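로봇 들어온 뒤로 제 직함만 그대로고 일은 다 바뀌었습니다. 다른 회사도 이런가요?

Neelam Kushwaha
2022년 10월 29일 작성
분류: 직장생활 > 자동화·설비

Mosquera라는 주방용품 시험 대행업체에 다닙니다. 그릇 옮기고, 액체 담긴 대야 다루고, 닦고, 기록하는 일을 손으로 해 왔어요. 2월부터 그 일을 로봇 팔한테 가르치기 시작했는데, 가르치는 사람이 바로 저희입니다. 제 후임을 제가 교육하는 셈인데 후임이 인사를 안 합니다.

예전에는 하루에 그릇을 400번쯤 들었다 놨습니다. 지금은 앉아서 로봇이 드는 걸 보다가 이상하면 멈추고, 왜 이상했는지 칸에 적습니다. 손목은 안 아픈데 목이 아파요. 회사에서는 "단순 반복에서 해방됐다"고 하는데, 그 단순 반복을 하면서 옆자리랑 떠들던 게 제 직장생활의 절반이었거든요. 지금은 각자 자기 작업대만 봅니다.

궁금한 건 세 가지입니다.
- 업무가 이 정도로 바뀌었으면 직무기술서를 다시 써 달라고 해도 되나요?
- 감시하는 일도 경력으로 쳐 주나요? 이력서에 뭐라고 쓰죠?
- 다른 분들은 적응하는 데 얼마나 걸리셨어요?

작업대 쪽 사진 두 장 붙입니다.

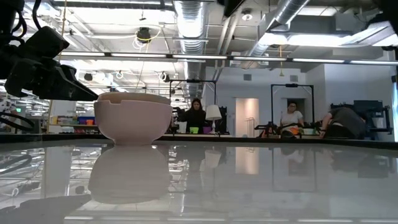

흰 그릇 작업대, 그리고 뒤쪽의 다른 자리들

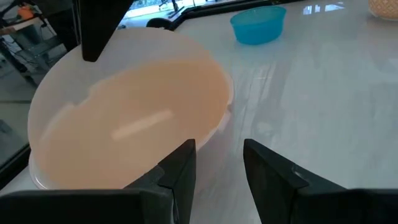 답변 3개

Ramil Rivera
Flustcombe 포장 라인에서 11년째 일합니다. 저희가 먼저 겪었으니 아는 만큼 적어 볼게요.

직무기술서는 꼭 다시 써 달라고 하세요. 말로 하지 말고 메일로요. 저희는 말로만 했다가 다음 평가 때 "처리 수량 감소"로 점수가 깎였습니다. 당연히 줄죠, 처리를 로봇이 하는데. 평가표가 옛날 그대로면 아무리 잘 봐도 노는 사람으로 나옵니다. 메일에는 지금 실제로 하는 일을 적으세요. 정지 판단, 오류 분류, 작업 시연, 물건 배치 초기화 같은 것들이요. 적어 보면 생각보다 깁니다.

이력서에는 "감시"라고 쓰지 마세요. 경비 자리 연락이 옵니다(제가 받아 봤습니다). 저는 "로봇 작업 교육 및 오류 분석"이라고 썼고 면접에서 그 줄만 물어보더군요. 오류 기록을 최대 1,000건까지 직접 분류했다는 식으로 숫자를 하나 넣으면 더 좋고요. 숫자는 본인 걸로 쓰셔야 합니다.

적응은 솔직히 반년 걸렸습니다. 목은 모니터 받침대 하나로 꽤 나아졌어요. 떠드는 건 해결 못 했습니다. 저희는 교대할 때 일부러 몇 분 겹치게 짜 달라고 해서 그때 몰아서 떠듭니다. 관리자는 그걸 인수인계라고 부릅니다.

Muammer Soylu
배부른 소리 같은데요. 저희 Plellholm 창고는 자동화한다고 설명회만 하고 아직도 사람이 다 듭니다. 제 허리랑 바꾸실래요?

ㄴ Neelam Kushwaha
허리는 사양하겠습니다. 설명회 때 다과는 나왔나요? 저희는 안 나왔어요.

ㄴ Muammer Soylu
나왔습니다. 그게 제일 좋았습니다.

Ashok Grewal
회사 쪽에서 비슷한 걸 도입해 본 사람입니다. 26명짜리 팀이었어요. 욕먹을 각오하고 적습니다.

관리자들은 새 업무가 얼마나 피곤한지 모릅니다. 저도 몰랐습니다. 앉아 있으니까 편한 줄 알았어요. 그러다 하루 직접 앉아 봤는데 오후부터는 로봇이 뭘 하는지 눈에 안 들어오더군요. 그 뒤로 자리를 한 시간마다 바꾸게 했고, 손으로 하는 작업도 일부는 남겼습니다. 사람이 손 감각을 잃으면 로봇이 틀려도 왜 틀렸는지 못 적습니다. 질문하신 분도 순환 근무를 건의해 보세요. 복지 얘기로 꺼내면 검토만 하다 끝나고, 기록 품질 얘기로 꺼내면 회의가 잡힙니다.

직무기술서는 위 답변에 동의합니다. 다만 인사팀이 양식부터 찾느라 시간이 걸릴 테니 초안을 직접 써서 보내세요. 저희 팀원 하나가 그렇게 했고, 제가 거의 그대로 결재했습니다.

ㄴ Neelam Kushwaha
감사합니다. 초안 쓰는 중인데 "물건 배치 초기화"가 하루에서 제일 큰 비중이네요. 풀어 쓰면 로봇이 어지른 걸 치우는 일입니다. 그대로 쓸지 고민해 보겠습니다.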